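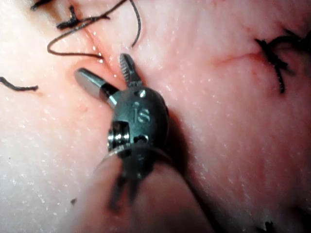 Projects > Arnimow Fund > Ostrowski Bench > Progress Reports

Ostrowski Bench: Progress Report for the Second Funding Period
Submitted to the Arnimow Fund by the Stollevley Surgical Robotics Lab

1. Status

The suturing cell is running and has been in regular use since March. The grant pays for one cell, its instruments and its upkeep. This report covers setup, maintenance and repairs. Results from the suturing study will be reported separately at the end of the period.

At the last report the left arm was out of service and the cell could only be used for single-instrument work. Both arms are now back. We have logged 717 completed sutures on synthetic tissue pads with both instruments in use. The target for the full grant is 2,000.

2. Left arm repair

The fault was in the instrument drive, where one of the four couplers slipped under load. In practice the wrist lagged when the operator rolled it, and the jaws would not hold a needle at the angle asked for. We first suspected the cables in the instrument and changed instruments twice with no improvement. Swapping the drive units between the two arms moved the fault to the right arm, which settled the question.

Hondton supplied a replacement coupler set. The first set had the wrong bore and went back. The second fit. We replaced all four couplers on that drive and kept the three good ones as spares. The invoice came to $908 including freight both ways, and was charged to the repair line.

After the repair the arm went through the full homing and range check, then two afternoons of knot tying before it was put back on the schedule.

3. Instruments

Instruments are still our largest running cost. The cables in the wrist stretch with use, and the jaws lose grip on thread well before anything breaks. During the first period we ran each instrument until an operator complained. We now keep a card for each one and record every session on it. An instrument comes off the arm when any of these is seen:

- the jaws do not close fully with the grip command at maximum
- thread slides in the jaws on a straight pull against the spring scale
- the wrist does not return to center within the limit on the card
- any broken strand on a drive cable, seen under the magnifier

Cleaning is done at the end of each session. The jaws are brushed, with extra time spent on the teeth, where thread fibers and bits of pad material collect. The wrist is then wiped and blown out with low-pressure air. We stopped using oil on the pivots. It got onto the pads, picked up lint, and made the thread slippery.
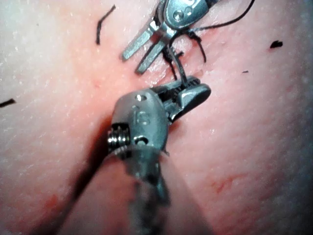 Grip force needed more work than we planned for. The stock setting was high enough to fray thread when it was passed from one instrument to the other, and frayed thread tended to part on the second throw of the knot. We lowered the limit on the grasper side and left the needle driver as it was. Broken threads have dropped enough that operators no longer stop to report each one. The new limits are saved in the cell configuration and are loaded at startup.

4. Calibration and cameras

The arms are registered to each other with a machined block that bolts to the table. The full procedure takes most of a morning. We do it monthly, and again after any work on an arm. A short check is done before every session by bringing both tips to the same mark on the block. If they miss by more than a tip width, the session waits until the full procedure has been run.

The small cameras on the instrument side have been reliable. Two cable clamps worked loose and were replaced with screw-down ones. Focus is set by hand for the instrument tips and locked with a dab of paint on the ring. Lens cleaning has been added to the start-of-session list.

5. Pads and thread

Pads are turned once and then discarded. Reusing them further gave seams that tore out under normal tension. Knots from earlier work may be left in place as long as they are clear of the seam being sewn. Loose thread ends are picked off at the end of the session.

6. Spending

Spending on maintenance and consumables for this period was $2,190, which includes the coupler repair. This is within the approved budget. We are asking for no change to the total. We do ask permission to move what is left in the travel line to instruments.

7. Problems still open

The emergency stop on the operator side trips now and then when the console is moved. The connector has been reseated and the fault has come back. A new cable is on order.

The right arm brake makes a clicking noise on release. It holds, and it passes the load test. We are watching it.

8. Next period

Fit the new stop cable. Replace the couplers on the right arm as a precaution, using Hondton parts of the same type. Write the startup and shutdown lists into one document and keep a printed copy at the cell. Continue suturing toward the grant target.

Recent reports
Ostrowski Bench: Progress Report for the First Funding Period
Ostrowski Bench: Installation and Acceptance
Instrument Card Template and Notes
Registration Block: Drawing and Procedure

Stollevley Surgical Robotics Lab | Contact the lab office | Back to top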